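The Slipper Problem

By Areti Politis

Most people own a pair of slippers, and most people have no place to put them. Shoes get a rack. Boots get a tray by the door. Slippers end up under the bed or halfway down the hall, and one of them is usually facing the wrong way.

I started paying attention to this in June, when we moved the front closet around and I had to decide where nine pairs of footwear would live. The slippers were left over at the end. They didn't fit the rack, which was made by Ekano and has slots meant for something flat and stiff. A plush slipper pushed into one of those slots comes out with a crease across the toe.

Glenys Stubbs has sold house shoes at her store on Prendergast Street for 26 years. She keeps 156 pairs in the back room and stores none of them in a pile. "The fluffy ones flatten if you stack them," she told me. "Then people try them on and say they look used."

Her system is simple. Each pair goes in a low, open box, side by side, with nothing on top. Bows and other trim are straightened by hand before the box goes on the shelf. At home she uses the same kind of box, a shallow white one from Drasa, and keeps it at the foot of the stairs.

I tried it for five weeks. The first box I bought was too deep, and I stopped using it because I had to bend down and feel around for the second slipper. The shallow one worked better. My husband, who had never put a slipper away in his life, began dropping his in from a standing position. They landed any way they liked, but they were in the box.

Brown is still the color Stubbs sells most, and the teddy-textured kind with a ribbon bow goes fastest in the weeks before the holidays. The bow needs some looking after. A glossy ribbon catches on other things in a closet, and once a loop has been pulled out it rarely sits the same again.

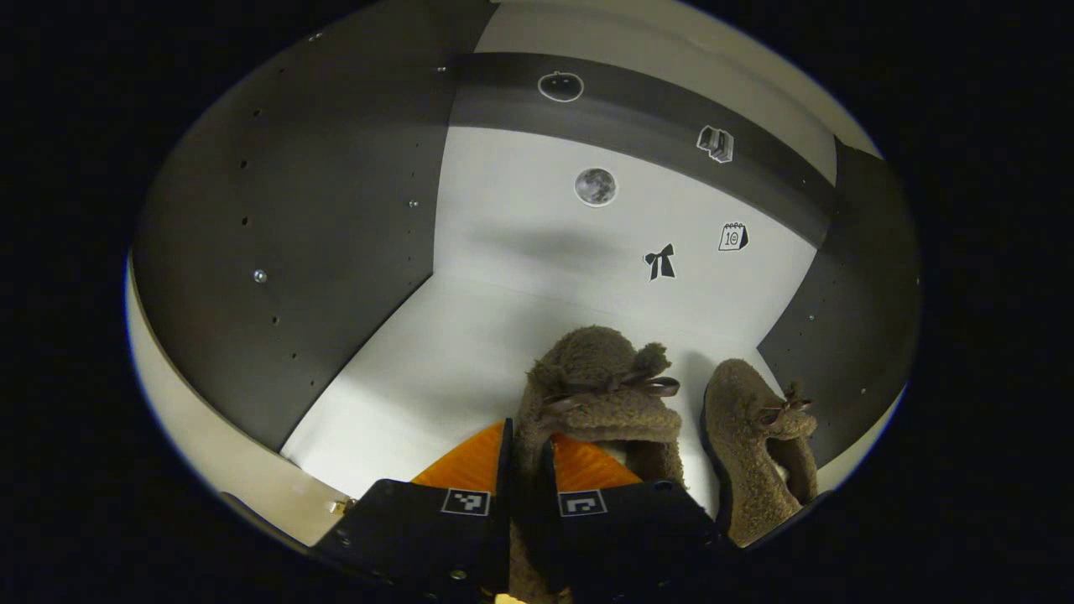 Purnent, writing after we ran a short item on closets last month, prefers to hang slippers from a clip on the back of the bedroom door and says a box on the floor just collects dust. Stubbs has heard that before. She wipes hers out on laundry day and says clips leave a dent in the fabric.

For washing, check the label first. Many plush pairs can be cleaned by hand in cool water with a little mild soap. Stuff the toes with a dry washcloth and leave them out overnight, away from the heater. Brush the pile with a soft brush once it is dry, and retie the bows last.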